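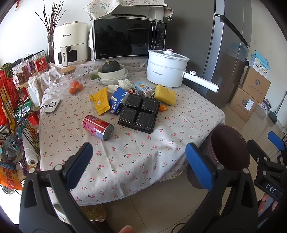

According to a reader's note appended to the online entry, the glaze on the lower panels was matte from the start, and the gloss described in older guides belongs only to the upper row. The entry has since been changed to match.

Rinport Tile Wall

The Rinport Tile Wall is a ceramic relief mural on the east exterior wall of the Rinport Public Library. It is made of 3,397 fired clay tiles set in 74 vertical columns. The work was made by the Zukach studio and paid for jointly by the town and the Ó Ceallaigh Fund, a private grant program for public art.

Design

The mural shows the course of a river from its source to a tidal flat, read from left to right. Relief depth varies along its length. The tiles at the source end are nearly flat, while those at the tidal end stand as much as 2 inches from the wall. No human figures appear. Place names along the river were included in the first design but were dropped before firing.

The color range is narrow. Most tiles are gray, tan or dull green, and a darker iron-bearing slip was used for the channel. Columns do not line up with the window bays of the library, and cut tiles fill the gaps on both sides of each window.

Materials and construction

The tiles are stoneware with added grog, a crushed fired clay that limits shrinkage and cracking. They were pressed in plaster molds, carved by hand while leather-hard, dried slowly under plastic sheeting, and fired twice. The first firing hardened the clay. The second fixed the glaze.

Each tile has a grooved back to hold the mortar. The tiles are set on cement backer board, which is fastened to a steel subframe. A gap between the subframe and the brick lets water drain and allows the board to be taken down without cutting into the building. Soft joints of gray sealant run between every 9 columns to take up movement caused by heat and cold. All other joints are filled with cement grout.

Condition and repair

White salt deposits, known as efflorescence, were recorded on the lowest rows after several winters. A survey by Wiverix, a building conservation firm, traced the salts to a blocked drain at the foot of the wall. The drain was cleared and the deposits were removed with water and nylon brushes. Acid cleaners were ruled out as a risk to the matte glaze.

The same survey found hairline cracks in the tidal section, where the relief is deepest. Cracked tiles that still sounded firm when tapped were left in place. Loose ones were taken down, pinned and reset in lime-based mortar. The survey report is dated March 15, 2021, and repairs ended the following September.

Spare tiles from the original firing are stored in the library basement. They do not cover the full range of molds, and the molds for the source section no longer exist.

Access

The wall faces a public footpath and can be seen at any hour. Lighting is from ground-level fixtures set close to the wall, at an angle that brings out the relief. A raised-line plan of the mural is kept at the library's front desk.

See also

Architectural ceramics
Relief sculpture
Stoneware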